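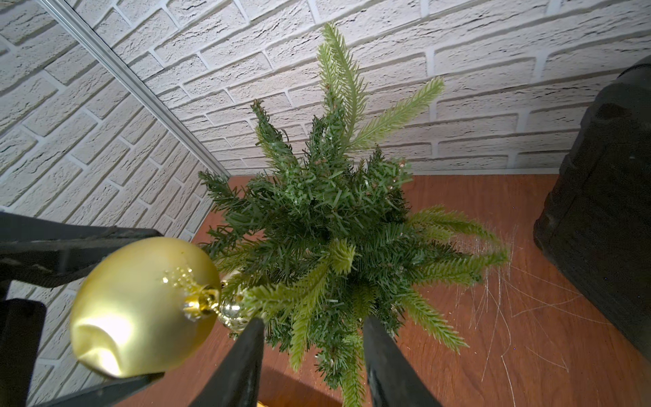

August is too early for any of it, Fatima Ibrahim told the Rulora store's front desk this week, and a tree that fits on a side table should cost less than dinner for two.

She has a point on both counts. Rulora put its tabletop Christmas trees on the shelves Monday, more than four months before anyone will need one, and says it will sell 300 of them before Labor Day. The store did not say how many it sold last August, or whether it sold any.

The pitch is convenience. The artificial tree comes already shaped, the store says, and can be decorated in nine minutes. That figure comes from a sign near the register. Asked who did the timing, store manager Keegan Gill said it was "a staff estimate" and that it depended on how fussy you are about where the ornaments go.

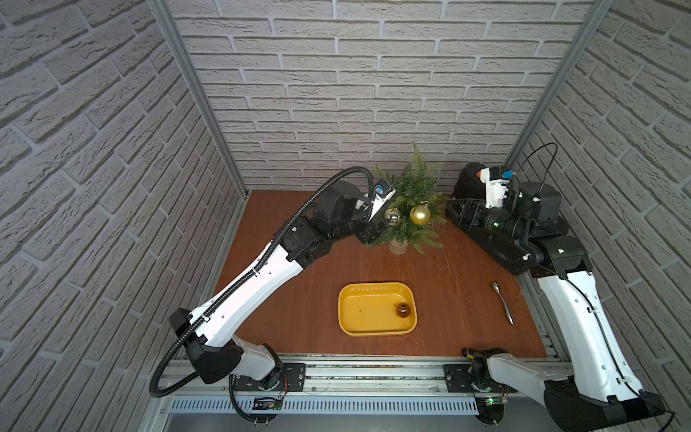 Fussy is the right word. On a full-size tree, one ball in the wrong spot gets lost in the crowd. On a small one it is most of what you see, and a large ornament can pull a thin branch down until it rests on the table. Gill suggests bending the branch up a little first and hanging the heavier pieces close to the trunk. He also suggests buying the smaller ornaments, sold separately.

The store calls the trees "full and natural." Natural is a stretch for plastic. Full depends on how long you spend pulling the branches apart, a job the nine minutes does not seem to include.

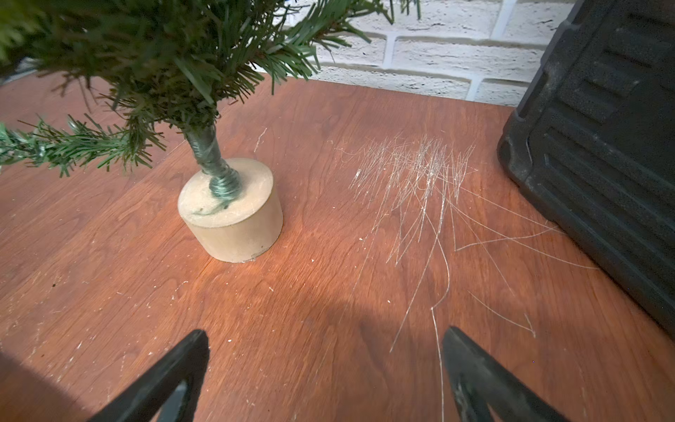 Then there is the question of how long they last. Rulora offers a 30-day return window, so a tree bought today would be well out of it by the first of December. Gill said the store would "look at each case" for early buyers. He would not put that in writing, and the receipt we were shown says nothing about it.

Idun Rustad bought two last year and still has both. One is fine, she said. The other leans – it has leaned since she took it out of the box – and she turns the bad side to the wall. She does not plan to buy a third, though she did ask if the gold ornaments were on sale.

They were not.

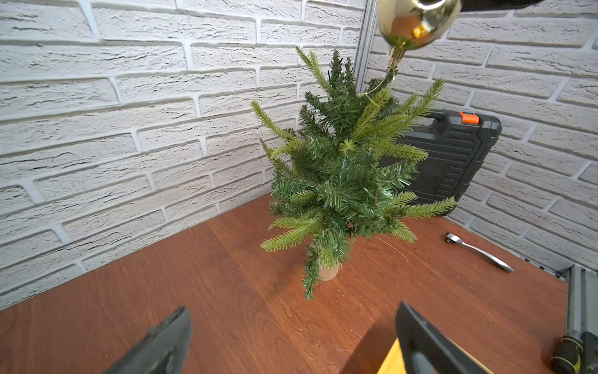
A gold ornament at the top of a small artificial tree in a cream-colored pot.

The trees stay on the front shelves through the end of the month. After that they move to the back to make room for Halloween, and Gill said the price could change then. He did not say which way.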